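Robot Club: How Does a Robot Take a Computer Apart?

Have you ever wondered what's inside a computer? At the Sullport after-school robot club, we've been finding out, and we've had a robot arm to do the fiddly bits! This term's project is called Noner. The challenge is to get a robot to handle the processor, the part that does a computer's thinking.

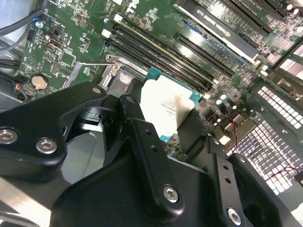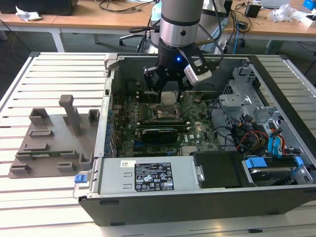 The robot's gripper and the green motherboard are in both pictures.

Why is the processor so tricky for a robot?

It is small, flat and easy to damage. It sits in a square holder called a socket, and it has to go in exactly the right way round. If you turn it the wrong way it won't fit, and if you push too hard you can spoil the tiny contacts that carry the electricity. Your fingers can feel when something is stuck. A robot can only feel that if somebody gives it a sensor and tells it what to do with the answer.

What are all those parts?

A motherboard is the big flat board that everything else plugs into. Think of it as a town, with thin metal tracks for roads.

The processor is the town hall, where the decisions get made. It gets hot when it's working hard, so a lump of metal called a heatsink usually sits on top to carry the heat away.

The long thin slots are for memory, where the computer keeps the things it is busy with right now. Switch off and they are forgotten!

The graphics card works out what should appear on your screen. The power supply takes electricity from the wall and changes it into the kind the other parts can use.

How we teach the arm

We break the job into tiny steps: move over the socket, go down slowly, close the fingers, lift, stop. Each step gets its own card on the wall, and we argue a lot about what order they go in (the lever that holds the processor down must be opened first, and yes, we forgot it in our first plan). By the end of October we had 250 practice tries written up in the Noner notebook. Our target is 645, so there's plenty left to do!

Try it at home

You don't need a robot for this one. Put on thick gloves, shut one eye and try to lift a postage stamp off a table and set it down inside a square drawn on paper. Then ask a friend to give you instructions while you keep both eyes shut. They'll soon find out that "left a bit" is not very helpful. How big is a bit?

Our next club session is on Tue 29 November. Bring your step cards and a pencil.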